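Lab Automation Visit Report
Introduction to Automation, Unit 4 - Marsden Technical College

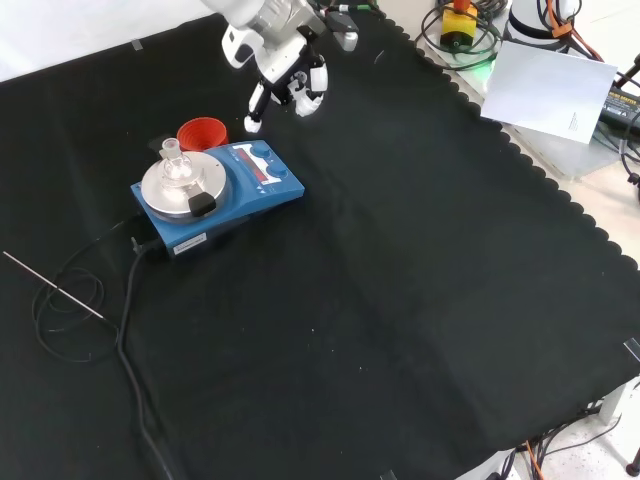 In March our class visited the Kiris lab, which is part of the Fernel research building. There were 18 of us in the group. The visit was meant to show how robot arms can be used for bench work in chemistry, and each student had to write up what they learned.

Background

We started with a short talk in the meeting room. The lab has been working on the Clelby project for 22 months. Its goal is to have a robot arm do simple repeated jobs at the bench, such as moving cups and tending a hotplate. The staff said most of their time goes into setup and not into the robot's motion.

The demonstration

The bench was covered with a black cloth, and the main piece of equipment on it was a blue magnetic stirrer hotplate with a red digital display. A clear glass flask with a stopper and a metal clamp was on the heating plate. A plastic cup stood just behind the hotplate, and the white arm reached down toward that area with its multi-fingered hand. A metal temperature probe lay on the cloth to the left.

The task we watched was picking up the cup and putting it down in a new spot. We saw 17 tries. The staff told us that they plan to record 500 before they change anything in the program.

Safety

The emergency stop is a separate button, kept off the cloth on the light surface next to it. Before the demo we were told where to stand and who was allowed to press it - anyone in the room, including visitors. Glass and heat were the two risks they talked about most.

What I learned

I expected the arm to be faster. Small changes in where the cup is placed matter a lot, and so does cable routing. I also did not know that a hand with several fingers is harder to program than a plain two-jaw gripper.

Questions for next time

How does the program handle a cup that has tipped over? Can the probe readings be used to decide the next step?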